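From: Monique Millet
To: Texier Quilters list
Subject: Re: washing a quilt with dark fabric in it

Raphaël Le Goff wrote:

> I have a lap quilt, navy and white mostly, that my aunt pieced
> in the eighties. It has never been washed as far as I know and
> it smells like her attic. I bought a box of those color catcher
> sheets but I'm scared of the navy bleeding into the white. Hand
> wash? Machine? Or do I just air it out and live with it?
> Raphaël

Hi Raphaël, and hi everybody,

I've washed a lot of old quilts in my kitchen sink and my bathtub, and I only truly wrecked one of them (a red and white one, back when I thought I knew everything). So take this for what it's worth!

Before you put any water near it, do the rub test. Dampen a white cotton rag, rub it on the navy for a good half minute, and look at the rag. Do it in a few different spots, because back then people pieced from the scrap bag and two navies that look the same can come from completely different bolts. If the rag stays clean, try again with warm water and a drop of soap. My mother-in-law's Ohio Star passed the cold test and flunked the warm one, and I was awfully glad I'd checked.

Look at the stitching too. Run your hand over the whole top and feel for seams that have let go. Mend those first. A wet quilt is heavy, and a seam that's open an inch when it goes in can be open a foot when it comes out.
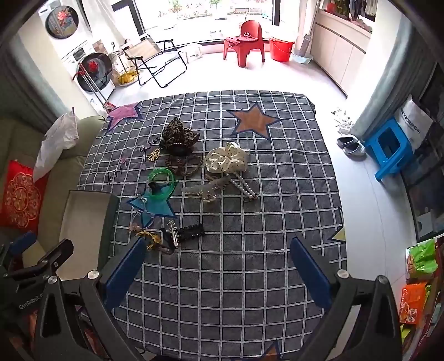

Do color catcher sheets really keep dark dye off the white parts?
They help with the loose dye that's floating in the water, but they can't stop a navy patch from bleeding straight into the white patch sewn next to it, so use plenty of water and don't let the quilt sit folded while it's wet.

For the tub itself, I lay an old bedsheet in first, then the quilt on top, so I can lift the whole thing by the sheet. Lukewarm water if the warm test went fine, cold if it didn't. I use a small squirt of Eko liquid, the unscented one, and I press the quilt up and down with flat hands for 8 minutes or so. No wringing, ever. Then drain and refill until the water is clear. Clotilde Collet told me she went through six tubs on a Dresden Plate, and I believe her, mine was five and my back has not forgiven me.

Drying is the part I fuss over. Flat, out of the sun, on towels, with a fan going. I swap the towels after 30 minutes and again at bedtime. 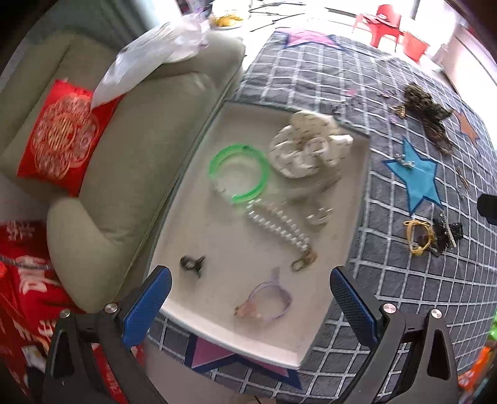 Musty smell is its own problem, and soap won't always get it. Give the quilt a few dry, breezy afternoons outside in the shade before you wash it at all, with a clean sheet over it for the birds. Back indoors, watch what gets set down on it, too. Anything with a metal clasp, like on a string of beads, can snag a loose quilting stitch, and hair clips are no better. I go over the top for that kind of stuff before I fold anything.

For storing it, Hugo Chauvin swears by the big Drandach cotton bags and I've come around to them. Refold along different lines every few months so you don't get a permanent crease.

Dorian, you asked off-list about the Grunitgate batting. I used it once, it shrank more than I wanted, but I hadn't prewashed the backing either so maybe that was my fault.

Let us know how the rag test goes, Raphaël, and tell us what the pattern is!

Monique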